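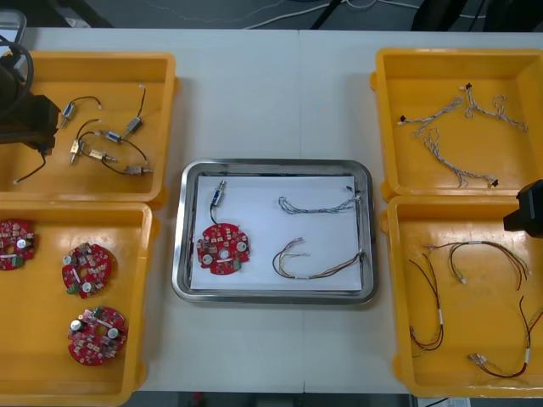
Sensors top left, round red boards bottom left, steel tray in the middle.

kestrel_bench
28 Jul 2024
Trying to get the bench sorted before August. Yellow trays, one kind of part per tray. Boards are easy. Its the stuff with leads that drives me nuts, one wire catches another and the whole pile comes along. How do you all store them?

ohmward
Bag each one. Small zip bags, lead coiled inside. Done.

kestrel_bench
Tried bags on the last Pichler batch. Took forever to open them all again.

tinsnip2000
No bags. Lay them flat, all leads pointing the same way, 12 to a tray max. And get a divider - Lemora sells a cheap one, fits most trays.

ohmward
Flat works untill somebody bumps the table.

tinsnip2000
So don't bump the table

kestrel_bench
ok but the harnesses are worse
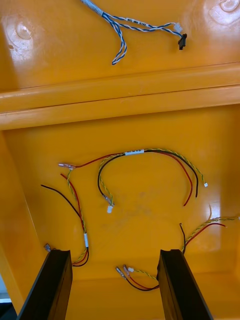
Harness tray, blue/white bundle up top and the shorter ones on the floor of it. Some have labels, some bare ends.

mudflap_lou
Oh no. Two things. Cap the bare ends before they snag, and split that bundle off from the short ones. Different bins.

ohmward
Agree on the caps. Disagree on bins, I'd hang the harnesses. Pegs on the wall, label facing out.

mudflap_lou
Hanging kinks the twisted pairs if they sit for months

ohmward
Never seen that. Mine have been up 2 years.

kestrel_bench
No wall space anyway. Going with seperate bins, will order dividers tonight.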